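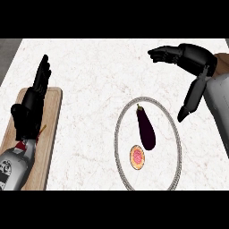 Skollell 4 reads planning registers straight from council CSV files

May 13, 2022

Version 4 of Skollell, the open source command line tool for cleaning and joining public data files, was released this week. The main change is a reader for planning application registers, which until now had to be converted by a separate script before they could be loaded.

Most councils that publish a register do so as a CSV file, but the files share little beyond the extension. Column names differ, dates appear in several formats, and the address is sometimes one field and sometimes six. The new reader takes a short mapping file that states which source column supplies which output field. Mappings for the commonest layouts are included in the release. Others can be written by hand in a text editor and passed with the --map option.

Debashish Wickramasinghe, who maintains the project, tested the reader against the full register for Brirkau, a file of 2,877 applications. His release notes record that 600 of those rows had a decision date earlier than the date the application was received. In most of them the day and month had been swapped when the file was exported. Skollell does not correct such rows. It writes them to a second file with the line number and the rule that failed, and leaves the decision to the user.

"I tried guessing the right date in an early build and took it out again," Wickramasinghe writes in the notes. "If both readings are valid dates there is no safe way to pick one, and a wrong date that looks right is harder to find later than a row that was held back."

The second change concerns postcodes. Earlier versions compared them as plain strings, so that a missing space or a lower case letter was enough to break a join. Version 4 removes spaces and converts to upper case before comparing, but keeps the original value in the output. Users who relied on the old behaviour can restore it with --strict-join.

Map output has also been reworked. The tool could already write a GeoJSON file of points, but a large register produced a file that was slow to open in a browser. The new --tile option splits the points by grid square and writes one file per square, plus an index. The default limit is 400 points per file. When a square goes over the limit it is divided into quarters, and the process repeats until every file is within it. Flats in one block often share a single coordinate, and these are kept together even where that breaks the limit - splitting them further would achieve nothing.

There is one change that may affect existing scripts. Empty cells are now written as empty cells. Version 3 wrote the word NULL, which some spreadsheet programs treated as text and sorted along with the addresses. Anyone loading the output into a database should check the import settings before upgrading, particularly where a column is declared as numeric. The old form is available with --null-text and will be removed in the next major version.

Two companion tools have been updated to match. Sikder, which downloads published files on a schedule and keeps the previous copies, now stores a checksum beside each copy and skips the download step if the server reports no change. Fomiseck, the small viewer for comparing two versions of the same file, can open the rejected rows file directly and jump to the line in the source. Both need version 4 and will stop with an error message if they find an older copy.

Known problems are listed in the repository. The most serious is that files saved with a byte order mark have the mark read as part of the first column name, so the mapping fails on that column. The workaround is to save the file again as UTF-8 without the mark, or to use --skip-bom, which is present in this release but switched off by default. Quoted fields that contain line breaks are read correctly, although the line numbers in the rejected rows file will be too low after the first one.

A maintenance release is planned for July. It is expected to fix the line numbers and to add a mapping for registers that hold appeals in the same file as applications. Support for spreadsheets with more than one sheet has been requested several times and is not planned.

Skollell 4 runs on Linux, macOS and Windows. Source code, the mapping files and the Brirkau test results are in the project repository, and the upgrade notes are in the docs folder.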